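FOR IMMEDIATE RELEASE
Sunday, November 30, 2025

Stamix Opens Its Second Repair Room, and Yes, You Can Bring the Toaster

Hi everybody, Marcela Kadlec here. I run Stamix, the little repair shop on the corner across from the Avitz bakery, and I've been told a press release should sound like a press release. I tried. It came out sounding like my bank. So I'm writing this one the way I'd tell it to you over the counter!

The news is that we're opening a second room. The old shoe store next door had been sitting empty since April, and every time I walked past it I'd peek in at those big front windows and think about how much light you could get on a sewing machine in there. Well, we signed the lease, we knocked through the wall (sorry again to the people upstairs, that was a loud week), and the doors are open now.

What goes on in the new room? Mostly textiles and small kitchen appliances. The original room stays with lamps, radios, clocks and anything that needs a soldering iron. If you don't know which door to use, pick one, they both get you to the same counter.

Norbert Šindelář is taking charge of the new side. Some of you know him from the Šťastný upholstery workshop, where he spent years putting new seats on old chairs, and he has opinions about zippers that I won't repeat in a press release. I did ask him for something official to put in here and he gave me this: "Most coats that get thrown out have one thing wrong with them. Bring me the coat before you buy the new one." He'll have his own drop-off shelf, and he is happy to look at a thing and tell you it isn't worth the money, if it isn't.

Prices stay where they are. A look-over costs $5, and we take that off the bill if you go ahead with the repair. Zippers, hems and patches are priced on the sheet by the door.

We're also starting a parts library, and this is the piece I'm most excited about. We have 1000 buttons sorted by size and color, plus 300 spare knobs, lids, feet and handles saved from machines that were past fixing. Our friends at Gandness, the housewares store, have agreed to pass along odd parts from returned goods, so the drawers should keep filling up. If you've lost the lid to something, come dig around! Small parts are free to anyone fixing their own stuff at home.
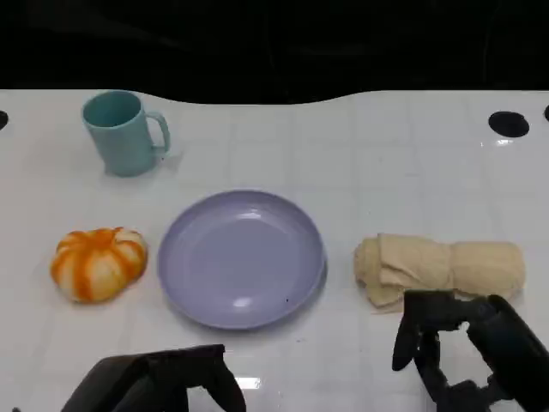 Page 2

Coffee is on whenever we're open, and you're welcome to sit with it while you wait on a quick job. Kids can come too, we keep a box of dead remote controls for them to take apart.

A few things we still can't take: microwaves, anything that runs on gas, and phones. I get asked about phones every single day and I really do wish I could help, but there's a good shop up the street by the post office and I'm glad to point you there.

Reporters and neighborhood newsletters are welcome to stop in and take pictures of the new room. Mornings are quieter. Ask for me or for Norbert at the counter, and if you've got a broken lamp at home, bring it along.

Media contact: Marcela Kadlec, owner, Stamix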